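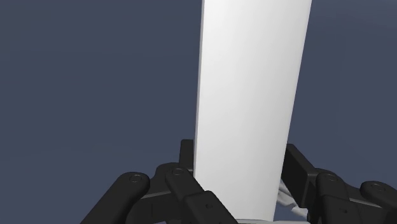
Cities Should Own the Words in Their Data

By Helju Adomaitis

June 10, 2024

When a city signs a contract for connected street lighting, parking sensors or a traffic management platform, the negotiation tends to center on price, coverage and maintenance. Very little time is spent on vocabulary. It is my view, formed over 17 years of advising municipal governments on procurement, that vocabulary deserves a section of its own in every such contract, and that cities which leave it to their suppliers are giving away something they will later have to buy back.

By vocabulary I mean the plain definitions on which a system depends. What is an occupied parking space? At what point does a late bus become a missed bus? Does a street light that works at half strength count as working? Each supplier answers these questions somewhere in its software, and the answers determine what the city sees on its screens, what it reports to its council and, in many cases, what it pays.

The experience of Lernerside is instructive. The city installed 300 parking sensors in its central district under an agreement with Pathak, a regional supplier. Three years later it added a second group of sensors from Jetuvetti in the neighborhoods near the rail station. Both systems performed as their contracts required. Yet the occupancy figures could not be combined. Pathak treated a space as occupied from the moment a vehicle arrived. Jetuvetti waited 10 minutes before recording an arrival, in order to exclude deliveries and passenger drop-offs. The transportation department had been preparing a citywide pricing proposal on the strength of the two sets of figures together, and the proposal had to be withdrawn in August, two weeks before the public hearing.

Neither company had done anything improper. Each had made a sensible choice in the absence of instruction. The instruction should have come from the city, and the first contract was silent on the point. The second contract copied the first.

It is often said in reply that national and international standards already address this problem. They address part of it. Standards for the exchange of data have improved a great deal, and I would not advise any city to proceed without them. An exchange standard, however, ensures that a message sent by one machine can be read by another. It does not settle what the city intends the message to mean. Two suppliers may both transmit a field called "occupied" in perfect conformity with the same standard and still be describing two different conditions. That was precisely the situation in Lernerside.

A stronger objection concerns capacity. Smaller cities do not employ data specialists, and a requirement to write definitions may seem like one more burden on a purchasing office of four or five people. I take this objection seriously. My answer is that the work is smaller than it appears, and that most of it calls for knowledge the city already has. The parking supervisor knows what an occupied space is. The streets department has held a working definition of a failed light for decades, usually in the heads of its crews. What is missing is the page on which these things are written down.

Workevden offers a useful model. Before inviting bids for its traffic and lighting program, the city asked each operating department to submit a list of the terms on which its daily decisions depend. The lists were merged, disagreements were settled by the city manager's office, and the resulting document was attached to the invitation as a binding schedule. Harsh Nishad, who directed the exercise, has described the disagreements as the most valuable part of it. The police and public works departments, for example, had been using the phrase "road closed" in different senses for as long as anyone could remember, and emergency dispatchers had learned to telephone both.

Bidders were free to propose changes to the schedule, in writing, and several did. Some of the proposals were better than the original wording and were adopted. This seems to me the proper relationship between a city and its suppliers. Companies that build these systems have a great deal to teach, and a city that refuses to listen will write poor definitions. But the decision should be made in public and recorded under the city's name.

There is also the matter of what happens at the end of a contract. A city that has relied on a supplier's definitions will find, on changing suppliers, that its historical records no longer connect to its current ones. An apparent rise in traffic may be a change in method. An apparent fall in outages may be the same. Elected officials are then asked to defend trends that do not exist, and residents are right to be skeptical. If the definitions belong to the city, the records continue - and the next supplier is simply asked to meet them.

I would therefore urge three changes in municipal practice. Every contract for connected infrastructure should carry a schedule of definitions drafted by the purchasing city. The schedule should be published alongside any data the system produces, in language a resident can follow. And no supplier should be permitted to alter a definition through a software update without written consent, however minor the alteration may seem to its engineers.

State and regional associations could assist by maintaining a shared library of such schedules, so that a town of modest means can begin from a tested draft. The first contributions might come from cities such as Workevden, where the drafting has been done, and from Lernerside, whose transportation department is now rewriting its parking terms ahead of the next renewal.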